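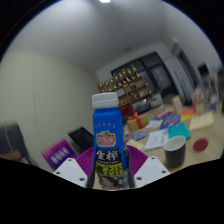
Pick-and-Place Equipment Program, second progress report
To: Higinio Bautista, Bramwell Fund
From: Orest Onyshchenko, Tridbridge

Hi Higinio,

You asked for something shorter than last time, and I have tried, but there's a fair bit of money talk in this one so bear with me. The quick version is that the hand-held side of the project is in good shape, the robot arm is still not bought, and I'd like your okay to move some money between lines before the December cut-off.

Where we're up to

We now have 300 recorded grasps we're happy with, all done with the hand-held gripper and nearly all on drink bottles and cartons. I know the original plan had us on tins by now. Bottles took longer than I'd budgeted for, mostly because I wanted them done on a properly messy table, with papers and cups and boxes left lying about, and that meant re-doing a batch we'd shot on a bare bench back at the beginning. The bare bench ones looked lovely and were next to useless for what we want, so they're in a folder called "old" and I haven't counted them.

The purple ribbed fingers are the ones we've settled on. They fan out and wrap behind a standing bottle the way we'd hoped, and the dark inner strips do most of the holding. We tried a harder finger from another supplier and went back to the purple ones inside a morning. A replacement set costs $94, and I've put that down as a consumable instead of equipment, which I think is right under your rules but please shout if it isn't.

The mounting plates have been less fun. Three screws a side, and the first lot kept working themselves undone over a long session. A dab of thread locker has fixed it (I should have done that on day one, I know). It does make changing fingers slower, so we're keeping two complete grippers made up and swapping the whole thing over when one needs attention. That's where the second gripper on the spending sheet comes from, in case you were wondering.

Spending

The biggest single purchase this period was the second gripper, complete with plates, camera mount and lens, at $1344 delivered from Pesisska. I'd had it in the budget for next year, so it shows up as an overspend on hand-held equipment and an underspend everywhere else. Their delivery was quick, and they threw in the spare screws without being asked, so I've got no complaints there.

I have also charged 41 hours of labelling to the project. That's under what we'd allowed, and it's under because the labelling has got easier, and not because we've fallen behind on it. When one person does the grasps and the same person labels them that afternoon, they remember what they were going for. When they sat for a month they didn't. So we do it same day now and I'd like to keep it that way.

Storage is fine. Travel is nil. I never did make it out to see the Kandholm people in person and I've stopped pretending I'm going to before the break.

The arm

Right, the big one. We have a written quote from Kandholm for the arm, and a verbal one from a reseller I won't name until they put it on paper. I went into this assuming the arm itself would be the expensive bit and everything around it would be small change, and that was naive of me. By the time you add a stand that doesn't wobble, a controller cabinet, a guard around it and someone qualified to sign off the wiring, the extras are eating the margin I'd left for spares.

What I'd like to do is this. Buy the arm on its own this financial year. Put it on the heavy bench we've already got, which Kandholm have looked over on a video call and are comfortable with for light loads. Leave the proper stand for next year, when we'll know whether the arm is staying in the front room or moving to the workshop. A stand built for one floor may well be wrong for the other, and I'd hate to pay twice.

The bit I really want to protect is that the arm takes the same fingers and the same plates as the hand-held grippers. Everything we've recorded so far was done with those fingers at that width, and if the arm turns up with some clever gripper of its own then we're starting again, more or less. Kandholm will sell the arm without a gripper and with a blank flange. The reseller's price has theirs bundled in and they got a bit vague when I asked for it to come out. So I'm leaning Kandholm, even if the other one lands a touch cheaper.

What I'm asking for

A transfer from the travel line and the unspent labelling hours into consumables, so we can lay in spare fingers. I'd also like permission to place the Kandholm order without the stand, on the understanding that the stand comes back to you as its own item later.

If the answer on the arm is no, or not yet, I'd still like the first one. We can keep recording by hand quite happily for a good while and the fingers get used either way.

Things that worry me a bit

Our bottles are all much the same sort of thing so far - upright, shoulders sloping down from a cap, label wrapped around. Anything square or squashy is thin on the ground in the recordings. I'd like the next lot to be bags and boxes, including gift boxes with ribbon on them, because ribbon is a pain and it had better be a pain now than once there's a motor involved.

Lead time is the other one. Kandholm say their order book closes early before the holidays, and anything after that goes into the new year's queue. I don't think it's a sales line, but I've asked for it in an email anyway.

I'm in all day Wednesday if it's easier to talk it through on the phone. Mornings are better, as we record after lunch and I tend to leave the phone in the other room. The spending sheet and both quotes (well, one quote and my notes) will come through separately.

Cheers,
Orest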